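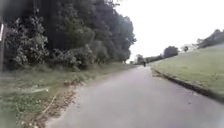
4. Setting up the trailer for the path

Read this section with the trailer unfolded on flat ground and the bicycle on its stand. The steps apply to the Brodance two-wheel cargo trailer, both the short and the long bed. If you have bought the trailer second-hand, check the plate on the underside of the drawbar first. Trailers with a plate number below 331 have the older hitch and need the separate sheet, which the Billcombe workshop will post on request.

4.1 Before you start

You will need:
- the 5 mm and 6 mm hex keys from the tool pouch
- a 15 mm spanner
- a track pump with a gauge
- a clean rag
- the safety flag and its two-part pole

Lay the parts out and check them against the packing list inside the lid of the box. The hitch pin and its clip are taped to the drawbar. The spare clip is in the tool pouch.

CAUTION: Do not fit the trailer to a bicycle with a carbon frame, or to any bicycle with a quick-release rear axle that did not come with the supplied steel skewer.

4.2 Fitting the hitch to the bicycle

1. Shift the chain on to the smallest rear sprocket.

2. Undo the left-hand axle nut with the 15 mm spanner and take off the washer. Leave the right-hand nut alone.

3. Slide the hitch plate over the axle with the cup facing backwards. The flat edge of the plate should sit against the frame. If it rocks, turn it a little at a time until it lies flush.

4. Put the washer back, then the nut. Tighten firmly while holding the wheel straight between the stays.

5. Spin the rear wheel. It should turn freely without touching the brake pads or the mudguard stay.

Note: On bicycles with a hub gear, the anti-turn washer must stay next to the frame. The hitch plate goes outside it. If there are fewer than three full threads showing beyond the nut, the axle is too short and must be changed before the trailer is used.

4.3 Fitting the wheels

1. Press the button in the centre of the wheel hub and push the axle into the socket on the side of the bed.

2. Let go of the button and pull the wheel outwards. It should not move. If it slides out, wipe the axle with the rag and try again.

3. Do the same on the other side.

4. Pump both tyres to the pressure printed on the sidewall. Keep the two tyres equal, or the trailer will pull to one side.

A new axle can be stiff in its socket. A thin smear of grease is enough. Do not use spray oil, which carries grit into the button.

4.4 Coupling the trailer

1. Stand the bicycle upright with someone holding it, or lean it against a wall on its right-hand side.

2. Lift the drawbar and lower the ball into the cup on the hitch plate.

3. Push the hitch pin down through both holes until the collar touches the top of the cup.

4. Close the clip over the end of the pin. You should hear it snap.

5. Pass the safety strap once round the chainstay, on the inside of any cables, and hook it back on to the ring on the drawbar.

WARNING: The safety strap is not a spare part. Never tow with the strap undone, even for a short distance.

6. Walk the bicycle forward and turn it left and right. The drawbar should clear the rear wheel on full lock both ways.

4.5 Loading

Place heavy items low down and slightly in front of the trailer axle. The nose of the drawbar should press lightly on the hitch. If it lifts when you let go of it, the load is too far back. If it takes both hands to raise, the load is too far forward.

Tie the load at the front and rear rails. The side rails are there to hold the cover and will bend if used for straps. Tuck in the ends of all straps so that they cannot reach the spokes.

The greatest load for your trailer is stamped on the plate. It includes boxes, straps and anything in the side pockets.

Fit the cover last. Start with the two front loops, pull it back over the load and fasten the rear buckles. In wet weather, fold the rear flap under the rail before fastening so that water runs off behind the bed.

4.6 The first ride

Choose a wide, paved path away from traffic for your first ride, and go out with the trailer empty. Once you are used to it, repeat the ride with a light load.

1. Pull away in a low gear. There will be a slight tug as the hitch takes up the weight.

2. Ride in a straight line and try both brakes gently. Apply the rear brake a moment before the front.

3. Make some wide turns. The trailer follows inside the line of the bicycle, so leave more room at posts, gates and kerbs than you would normally.

4. Stop and check the clip, the strap and both wheel buttons.

Note: The trailer is wider than your handlebars. At a barrier, get off and walk through if you are in any doubt.

On a path that slopes across its width, stay towards the flatter part and keep your speed down. A tall load moves the weight towards the lower wheel and can tip the trailer in a turn. Wet leaves under trees need the same care, especially when braking.

Going downhill, brake early and keep the bicycle upright. Do not let the trailer push you into a bend. If you feel it begin to sway, stop pedalling, hold the bars steady and slow down with light use of the rear brake.

4.7 After the first ride

Check the axle nut with the spanner. It often settles by a small amount and will need tightening once. Look for rub marks on the tyre and on the inside of the drawbar. A bright line on the paint means that something is touching, and the hitch plate should be set again as in 4.2.

Write the odometer reading in the service table at the back of this guide. If you are fitting the trailer to a bicycle already in use, write the reading as it stands, for example 3,019, and count the service interval from there.

4.8 Common faults

Trailer pulls to the left or right: uneven tyre pressures, or one wheel not fully home in its socket.

Knocking when pulling away: hitch pin not pushed down to the collar, or a worn cup liner. Liners are sold in packs of 2.

Flag pole rattles: wrap one turn of tape round the lower half of the pole before pushing it into the holder.

Wheel button stays in: dirt under the spring. Rinse with warm water, leave to dry and work the button a few times.

Clip will not close: do not bend it. Fit the spare and order another from the Draltthorpe parts counter, quoting the plate number.

Go on to section 5 for folding and storage.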